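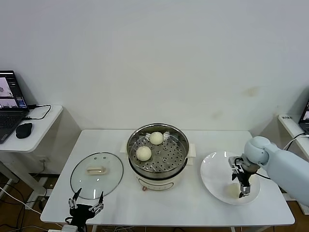

Basic Kitchen Skills, Session 4
Steaming Buns in an Electric Steamer
Instructor: Catriona Haldane
Dough handout: Josiane Lacroix (given out in October, bring it with you)

What this session covers

The dough was done last time. Today is the steamer: setting it up, loading the tray, taking buns off, and cleaning up afterward. If you missed the dough session, the short version is 500 grams of flour to one batch, plus the yeast, sugar and water listed on Josiane's sheet. Shaped buns rest before they go in the steamer. An under-rested bun comes out dense and an over-rested one tends to wrinkle and flatten.

Parts of the steamer

Base. Holds the water and the heating element. The control knob is on the front.
Steel tier. Sits on the base. Check that it is level before you turn anything on.
Tray. The flat plate with round holes that goes inside the tier. Steam comes up through the holes, so don't cover all of them.
Side handles. One on each side. Use both when you lift the tier.
Lid. Glass with a metal rim. The small vent holes let extra steam out. Keep them clear.

Setting up the table

Put the steamer in the middle of the table, away from the edge. The lid goes on the left, laid flat with the handle up. The plate goes on the right. If you are left-handed, switch them. Leave enough room between the pot and the plate to set down your tongs.

Fill the base to the line with cold water. Put the tray in, put the lid on, and turn the knob. Wait for steady steam at the vents before loading. At full steam the water is at 100 degrees Celsius, and the steam will burn you as fast as the water will. Tip the lid away from you when you open it, far edge first.

Loading the tray

Buns grow as they cook. Leave at least two fingers' width between them and the same between each bun and the wall of the tier. Two buns to a load is plenty for practice. Put one on each side and keep the middle open.

Set each bun down flat. If it lands on its side, leave it alone until it firms up, then turn it. A raw bun that gets poked will show the dent when it's done.

Squares of parchment under the buns are optional. Engelbert Bühler, who teaches the Monday group, lightly oils the tray and skips the paper. Either is fine for this course.

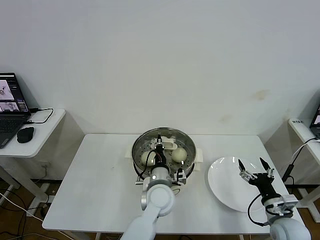 Taking buns off

Turn the knob to off and let the pot stand for a couple of minutes with the lid on. A sudden change in temperature can make the tops collapse.

Have the plate ready before you open the lid. Hold the bun by its sides, low down, with only enough pressure to keep it from slipping. Lift straight up until it clears the rim, move it across, and lower it until the bottom touches the plate. Then let go. Most dropped buns come from letting go an inch too soon.

Place the first bun near the edge of the plate and work around. Don't stack them while they are hot, or the skins will stick together and tear.
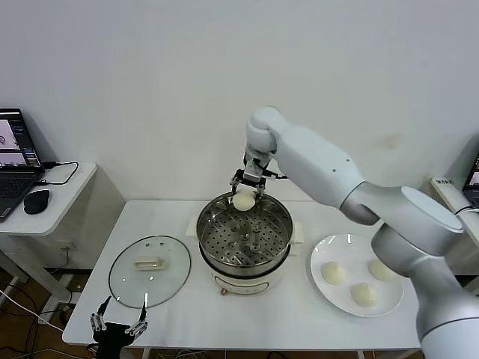 A bun with a slightly wrinkled skin is still good to eat. If a whole batch wrinkles, check how long it rested and whether the lid came off too early. Water dripping from the lid leaves shiny, yellowish spots. Wiping the underside of the lid between loads helps.

Cleaning up

Unplug the base. When everything is cool, pour out the water, wash the tray and tier in soapy water, and wipe the base with a damp cloth. Do not put the base in the sink.

For next time

Steam one load at home and write down your resting time and steaming time. Notes are due Fri 5 November.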